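Speaker notes: Sauces that travel
Shabani Sang, 16-minute slot

Slide 1, title
Hi everybody, thanks for coming in before lunch (brave of you, given the topic). I'm Shabani, and I've spent a happy chunk of my life reading old recipe cards for condiments. Ask who has more than four sauces in the fridge door. Wait for hands.

Slide 2, where ketchup came from
Start in the sea — this always gets a gasp. Early English ketchups owe a lot to the fermented fish sauces traders met in Southeast Asia. Cooks back home tried copying them with mushrooms, walnuts, even oysters. Tomato shows up fairly late! Pause, let people picture walnut ketchup. I've made it, it's black and sharp and wonderful on cold beef.

Slide 3, the tomato takes over
Vinegar and sugar up, spices down. Mention that thick sauce and narrow necks have been annoying diners for generations. Tell the diner story if the room is friendly, skip it if we're running behind.

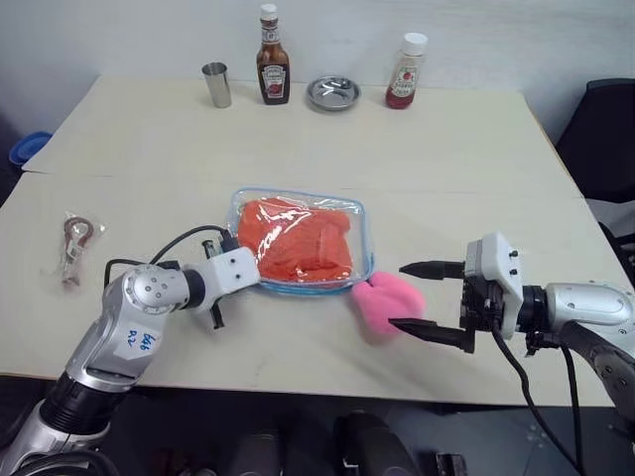 Slide 4: Ketchup in glass, white screw cap, with a steel cup to the left.

Slide 5, why it pours like that
My favorite part! Ketchup is shear-thinning, so it sits there like a solid until you push it, then it lets go all at once. Do the tilt and tap with the bottle on the lectern. NAPKINS. Paint does the same thing, and so does yogurt if you stir it hard.

Slide 6, the Drutden cards
The Drutden collection has 2549 handwritten cards, and Lương is helping me sort the pickles from the sauces. Read the plum one out loud, slowly, including the spelling. The Prostau cards come next year.

Slide 7, questions
Leave four minutes. Tasting table is by the side door, mushroom ketchup on the left, walnut on the right. Please take a cracker and tell me which one you'd put on fries.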